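The long way round the allotments

Three towns, one footpath and more runner beans than you can carry home
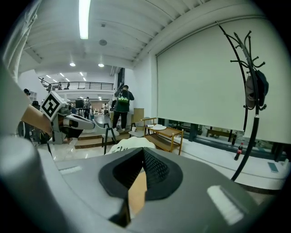
Man-sik Han reckons you should never set out on the Kirnermont path without an empty bag, and he told me so before I had even got my boots on. You come back with things, he said. Courgettes mostly, in July, and if you stop to talk at the top gate it will be rhubarb as well, whether you like rhubarb or not.

I had one bag. By teatime I needed three.

The path runs for 10 miles along the side of the valley, from the old goods yard at Drostuton up to the church at Kirnermont, and for most of that distance it has allotments on one side or the other. They were laid out for railway families, a strip at a time, wherever the company had bought more land than it needed for the track. The trains stopped long ago. The plots carried on, and today there are nearly 800 of them, strung out along the hill like washing. I have walked past allotments all my life and looked over the fence with a sort of polite envy, but I had never walked through so many in one go, and I can't recommend it enough.

Start at Drostuton if you can, and start early. At seven in the morning the lower plots are still in shadow and smell of wet earth and tomato leaves, and the only sound is water going into cans. The soil down here is black and deep and the plot-holders are rather smug about it. They grow leeks for showing, and celery in trenches, and dahlias the size of dinner plates in colours I'd never choose and couldn't stop looking at. One man had a whole bed of a dark red lettuce that he said came from his grandmother's seed. He has been saving it every year and has no name for it. He gave me a twist of newspaper with a pinch of seed inside, and I have sown half of it in a window box, where it is doing very well indeed.

Sheds deserve a feature of their own. There are sheds made from railway doors with the class numbers still on them, sheds with curtains, a shed with a small stained glass window that was rescued from a chapel, and one that is really just two wardrobes back to back with a roof on. A few miles up I was asked into a green one for tea and sat on an upturned crate next to a stove, listening to an argument about blackfly that had clearly been going for several summers. (Soapy water, said one side. Nasturtiums, said the other. My own broad beans have had both and the blackfly enjoyed themselves.)

After the second road bridge the ground changes. The black soil gives way to something thin and stony, the wind gets up, and the growing turns cleverer. This is the Retberg stretch, and it was my favourite part of the day. People here garden behind things: hazel hurdles, old windows, rows of currant bushes planted as a windbreak and picked as a bonus. They grow potatoes in a mulch of bracken cut from the hill. They grow a lot of garlic, which likes the drainage, and on the day I came through it had just been lifted and was lying along the path in bundles to dry, so that I walked for a good half mile in the smell of it and arrived at lunch absolutely ravenous.

Lunch is easy. The Jansen, by the level crossing, does a soup from whatever the plots have too much of, and bread, and a plum tart that I'd walk all 10 miles again for. It opens at noon and the tart is gone by 2, so don't hang about on the bridge as I did on my first visit. There are tables outside under a pear tree. The pears are hard as stones until October, they tell me, and then they are all ripe in the same week and everyone in Retberg eats pears until they can't look at another.

It was over soup that I heard about the waiting list. At its worst there were 80 names on it for the Retberg plots alone, and people were waiting years for a strip of stones and couch grass. What brought it down was simple enough. Anyone finding a full plot too much could offer half of it, and anyone at the top of the list could take a half while they waited for a whole. Most of the halves, once settled in, never bothered to move. I met several of these sharers and they seemed to me the happiest gardeners on the hill. Half a plot is plenty if you have a job or small children. You can weed it in an evening and still have time to sit on the bench.

The afternoon is steeper. Take water, and take it slowly, as the last miles into Kirnermont climb in long bends and the plots are cut into terraces with stone walls between. The walls hold the heat – put your hand on one at five o'clock and you'll see what I mean – and people train all sorts against them. I saw figs, apricots and a grapevine, and there was a cherry under so much netting that it looked ready for its wedding. The blackbirds sat on the wall above, waiting for somebody to slip up.

Man-sik's plot is the second from the top. He has chillies under glass, long rows of white radish, and perilla that has seeded itself into every crack in the paving and now turns up in the neighbours' plots too. They were puzzled by it for a season, then asked what it was for, and he took round a dish of it pickled. Now the whole terrace grows it. I was sent off with a jar, a carrier bag of courgettes and, yes, the rhubarb.

The bus back to Drostuton goes from outside the church and takes the valley road, with the plots up above you all the way down. Sit on the left. Mine was full of people with vegetables on their laps, and a woman across the aisle leaned over, looked at my radishes and asked if I'd got them from the top terrace. I had, I said. She told me to grate them, with a bit of vinegar, and leave them for an hour.

Walking it: the path is open all year and is signed from both ends. Dogs are welcome on leads. Honesty boxes along the way take coins only. The lower end is flat as far as the first road bridge and fine for pushchairs, and after that you will want proper shoes.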